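The Drillow 400 came back to the Cheetham works on 21st March with 2,639 miles on the clock and a knock at idle. It was the second return. Lorraine Cheetham signed the sheet and put the bike on the lift herself.

Beverley Parsons had built the engine in January. She stood by the parts bench with the warranty file and read out the torque figures while Lorraine drained the oil. The cam chain was within limits. The tensioner was a Hokier unit, new that season, and its spring had lost 40 percent of its rated load. 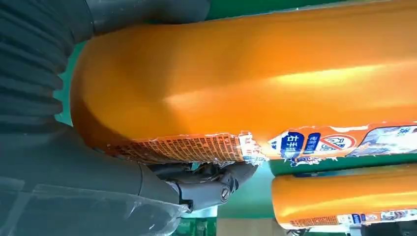 "Same as the last one," Beverley said.

"The last one went out as rider abuse."

"I know what it went out as. I typed it."

Lorraine turned the tensioner over under the lamp. The plunger stuck, moved, then stuck again. There were 400 of these in the stores, paid for, and dealers had been promised bikes by the end of the month. Her father would have fitted them and waited for the letters.

She wrote the part number on a tag - in ink, block capitals - and wired it to the housing.

"Stop the line," she said.

Beverley checked the clock. The shift had two hours left to run. She went down the stairs to the floor, past the row of finished frames, and pulled the breaker on the conveyor. Upstairs, Lorraine had already started dialing Hokier.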